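Toy and small tool check, craft table, Kurside playroom
Checked by: Chanida Kaewsai
Date: September 22, 2024

1. Scoops sorted by colour, purple with pink handles, and light blue. OK.
2. Heads: no cracks, no sharp edges. OK, I felt each one with my thumb.
3. Handles firm on the neck. One pink handle turns a little. Please look again next week.

Tools and trays at the craft table
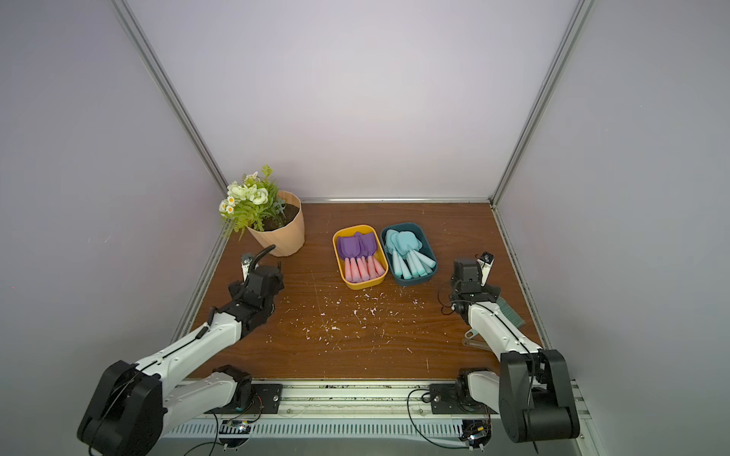
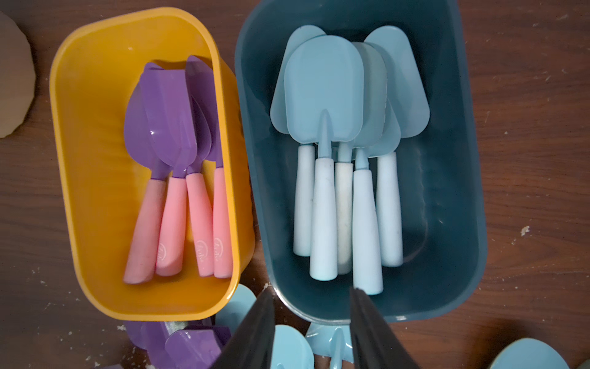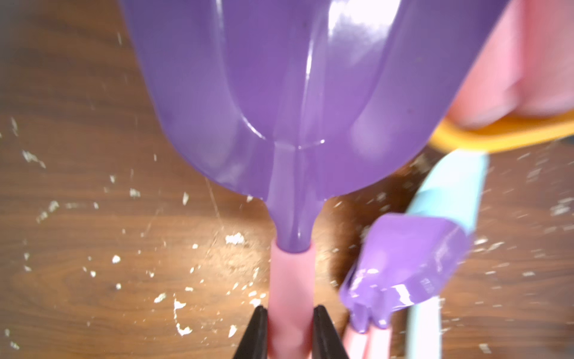
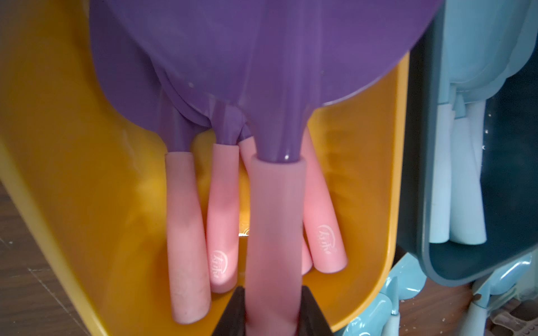
4. Trays: no splits at the corners. OK.
5. Table top: to be wiped after every group. Crumbs must not stay until the evening. Not OK today.
6. Scratches in the wood: no splinters found. Please do not sand it without asking me.
7. Plant pot stands steady, soil stays inside. OK.

Comment: I would like a soft brush kept in the Moon cupboard, so that the small children do not wipe crumbs onto the floor. The request is sent to Birkuvmont under number 176.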